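4. What the condition note says, and what the blurb leaves out

4.1 The listings

All 642 listings come from Taltari, and all were saved on July 21, 2023. Each one offers a used copy of a thriller or adventure novel for teenage readers. We kept the whole text of the page: title, price, condition grade, condition note, blurb, and any shipping language the seller had added. Cover photographs were left out of the study because so many sellers use a stock cover, and a stock cover says nothing about the copy in the box.

We then drew 200 listings for close reading. Two readers (the author and Prys James) went through them separately and met afterward to talk over the places where they differed. These talks were the most enjoyable part of the whole project, and several of the ideas below began there. A disagreement over the phrase "good reading copy" took up most of an afternoon and ended up changing the coding sheet.

4.2 Condition notes as a small genre

Condition notes are wonderful to read in bulk. A buyer sees one or two at a time and skims them, which is fair enough, but when they are set side by side they show habits of phrasing as steady as those of a greeting card. The typical note opens with a grade ("Good," "Very Good," "Acceptable"), moves to the cover, then the spine, then the pages, and closes with a promise. The order hardly ever changes. Even sellers who write in fragments keep to it: "Cover worn, spine ok, clean inside, ships fast."

The promise at the end matters more than we expected. In our first version of the coding sheet we treated it as shipping language and set it aside. Prys James argued that it belongs to the description of the book, and on rereading he was right. A seller who writes "clean inside, a nice copy for a young reader" has said something about dirt and also something about who the book is for. The second half softens the first. It invites the buyer to judge the copy by a gentler standard, the one we use for things that will be shoved into a school bag.

Compare these two notes, both attached to paperbacks graded "Good":

"Some wear to corners. Name inside front cover. Pages clean."

"Some wear to corners, previous owner's name inside (hello Katie!), otherwise clean and ready for its next adventure."

The facts are nearly the same. The second note, though, turns the name into company. We call this move adoption, and we found it mostly among sellers who appeared to write their notes by hand, one copy at a time. Nokbridge, a bulk seller, never uses it. Its notes are assembled from a fixed set of sentences, and a copy with a name in it receives the line "May contain former owner's markings" whether the markings run to a single set of initials or to a whole chapter of underlining.

It would be easy to score this as a loss, and we want to resist that. Nokbridge's fixed sentences have a real strength — a buyer who has read one knows how to read all of them. Smits, a much smaller shop with a warm and chatty manner, is harder to learn. Its "Very Good" is close to new on one page and plainly creased on the next, and the reader has to work out from tone how worried to be. Both styles ask for trust. They ask for it in different places.

4.3 The shortened blurb

Series fiction depends on readers knowing where they are. A blurb for the third book in a series usually names the hero, recalls the trouble from the second book, and hints at what is coming. On a used-book page this text is often cut to fit a box, and the cut falls wherever the character limit happens to land. We had assumed that these cuts would be random noise. They have effects, and some of the effects are rather exciting!

A blurb is built with its danger near the end. Cut it early and the danger disappears, leaving only the situation: a boy, a house by the sea, an uncle who will not explain himself. Cut it a little later and the reader is left hanging on a half-told threat, which may well be a stronger hook than the complete version. In the close-read set we met blurbs that ended on "until," on "but when the," and on the first half of a villain's name. Drosetti, which imports its blurbs through a feed, adds a row of dots wherever its system trims a sentence. The dots look like a choice made by a writer. A reader new to the series could easily take them for suspense.

What usually goes missing is the position of the book in its series. Publishers tend to put it in the last line ("the thrilling third installment"), and the last line is the first to be lost. For a teenage reader this is a practical problem. A person who buys the third book first has been told the ending of the second before meeting anyone in it. Sellers who know the field step in here, and we admire them for it. Smits adds "book 3, read the others first!!" to its condition note, where no system will trim it. The condition note, supposedly a record of creases and stains, becomes the only safe place on the page for a sentence about the story.

4.4 Wear as a sign of reading

Among adult collectors, wear lowers value. Among sellers of teen fiction the picture is less settled. A cracked spine on a thriller can be offered as evidence that the book is hard to put down, and we found notes that make the claim openly: "Well loved, clearly a page turner." We call this testimony. It differs from adoption, where the former owner is greeted as a person. In testimony the owner drops out and only the speed of reading is left behind.

Testimony also turns up in the language used for other secondhand goods, clothing above all. "Well loved" and "plenty of life left" move freely between a paperback and a pair of jeans, and sellers with mixed stock use the same phrases for both.

Figure 2. Blue denim clothing held between the fingers of a black gripper.

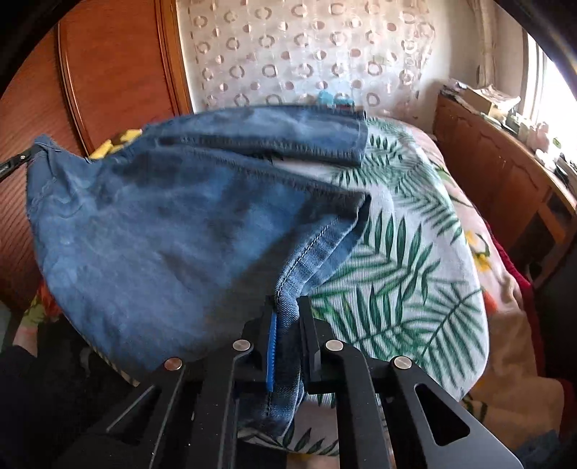
Where the two kinds of goods part ways is in how softness is treated. Softness in a book is a fault. A soft spine will not stand up on the shelf, soft corners catch and tear, and sellers mention both in the language of damage. The warmth has to come from somewhere else, and in our listings it comes from the reader who did the softening. This is why testimony is so useful to a bookseller. It lets a fault be named in full and then points past it to the hours of pleasure that caused it.

Testimony has limits, and the sellers seem to feel them. We found no note that praised a water stain or a missing page this way. Sun fading sits on the border. One note described a faded cover as having "spent a summer on a windowsill, lucky thing," and the two readers coded it differently and never did agree. We have left it uncoded, and it remains our favorite line in the set.

4.5 Price

We looked at price last and with some caution. A low price might reflect a worn copy, a common title, or simply a seller clearing space before the next delivery, and the page rarely tells us which. For that reason we make no claim that adoption or testimony raises what a buyer will pay. Our interest is in how the notes ask to be read.

One pattern does deserve further study. Where several copies of the same title were listed together, the handwritten notes often seemed to answer the fixed ones. A Smits note reading "no mystery markings in this one, I checked every page" makes full sense only beside the Nokbridge sentence quoted in 4.2. The sellers share a page and evidently read each other. Section 5 takes up these exchanges and follows three titles through their complete run of listings.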